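Ticket 892
Property: Endley guesthouse, twin room, second floor
Category: Guest belongings / storage
Opened by: Signe Kárason
Assigned to: Miroslava Slanina
Status: Closed
Opened: 9 September 2021

Problem as reported

Guest Ornella Testa is staying two weeks and has brought jewelry with her. She says the drawer in the nightstand sticks and that she caught a necklace cord on the runner when she pulled it open. She also says small pieces roll to the back of the drawer and she has to take the whole thing out to reach them. She would like somewhere flat to lay everything out so she can see it. She does not want it kept at the desk.

Log

Entry 1, Miroslava Slanina
Went up and looked at the drawer. The runner on the left is bent and there is a rough edge where the screw sits proud of the wood. Pushed the screw back in but it won't hold, the hole is worn. Told the guest not to use the drawer for anything with a cord or a strand until it is fixed. Asked Osvaldo for a replacement runner.

Entry 2, Osvaldo Bellini
No runners of that length in the store. Tarkach has them, order placed, two to three days. The nightstand came from Gindale with the beds and takes the short type, please note this for the other rooms. I can plug the screw hole when the runner comes. In the meantime is there a box or a tray she can use?

Entry 3, Miroslava Slanina
Tried the divided box from the linen closet first. It doesn't work. The compartments are too small for the long beads, they have to be folded over twice and then they tangle with whatever is next to them. The bangle doesn't fit in any of them. Took it away again.

Entry 4, Miroslava Slanina
Brought up the shallow white tray with the green rim. It has no dividers, so the strands can be laid in a loop. Put it on the bed with the green and white gingham cloth, where there is room to sort. Guest agreed to try it with the pieces she uses most.

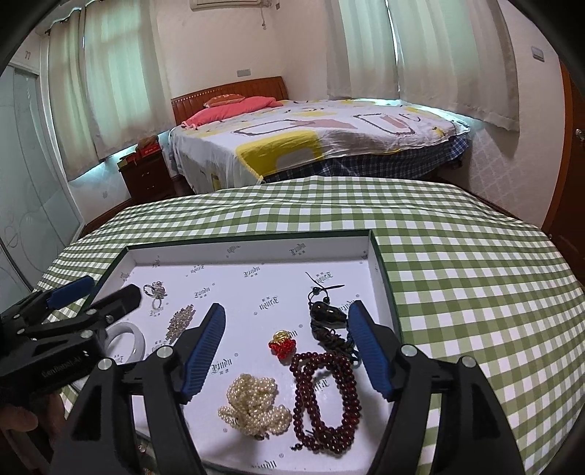

The long dark red beads do best in an open oval with nothing set inside the loop. The pearls can be coiled. The pendant is the one that causes trouble, the cord catches on anything with stones, so it should be kept clear of the ring and the brooch. The guest asked for a lining so the smaller pieces don't slide when the tray is lifted.

Entry 5, Signe Kárason
Is the tray staying on the bed? Housekeeping will need to change that cloth.

Entry 6, Miroslava Slanina
No, only while she sorts. It goes on the closet shelf the rest of the time. Cleaning staff are not to move it. If it is out on the bed, leave that bed and do the other one.

Entry 7, Miroslava Slanina
Cut a piece of felt from the Cordeiro roll for the lining. First piece was too big and curled up at the corners. Trimmed it and it lies flat now. Not glued, the guest can take it out.

Entry 8, Osvaldo Bellini
Runner arrived. Plugged the hole, fitted the runner, waxed both sides. Drawer opens fully and no edge can be felt by hand. Cost of part to be charged to room maintenance, not to the guest.

Entry 9, Signe Kárason
Spoke to Ms. Testa. She is keeping the tray until checkout and using the drawer for papers. Please check the runners in room 33, same nightstand. Closing this one.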